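My beef with the door

I have a grudge against a dryer. It's a big charcoal thing with a chrome porthole, and last January it closed its door on a robot's wrist and the robot kept right on reaching. We lost a cable, a bracket and a good chunk of a Tuesday. The report said "operator error," and I've been chewing on those two words ever since!

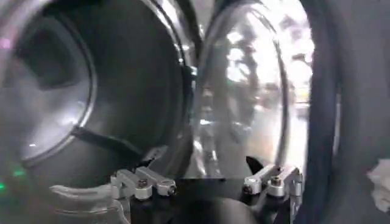 Wrist camera at the machines, both fingers open.

Take a look at what the arm has to work with down there. Dark rims on both sides, glare all over the window, and a lot of blur. I'd have trouble telling you where the opening was, and I've been doing laundry since I was 11. So when Ishbel Jardine (she was on the stop button that day) gets written up for reacting late, I get a little hot. She hit it fast. The arm still pushed for 210 milliseconds, because the force limit was set for folding towels on a table and somebody forgot to change it. Okay, it was me. I forgot. But the software let me forget, and that's my whole point.

I know what the Hendska people say, because they said it to me over lunch for most of an hour: train it more. Feed it another 93 door runs and it'll learn. Maybe! I like those folks, and their Poltance arm does fine on open shelves. But a door is a moving edge with a hinge, and I don't want "learned it pretty well" between that edge and a kid's hand someday.
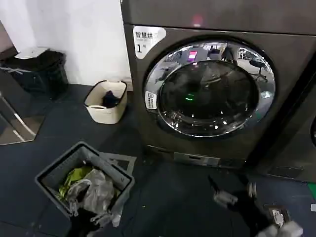

Dryer number one, with a black garment in the gripper and the baskets on the floor.

What I want is dull stuff. A force limit tied to the task, so the door job won't start on the towel settings. A check that the door is fully open before anything goes near the drum. A fault log that lists the settings first and the person's name last, if it needs the name at all. Salgado had a version of this running in around 15 lines of code, and it got shelved for the next demo.

We bought a new bracket. The limit is still something you type in by hand, and I typed it in again this morning.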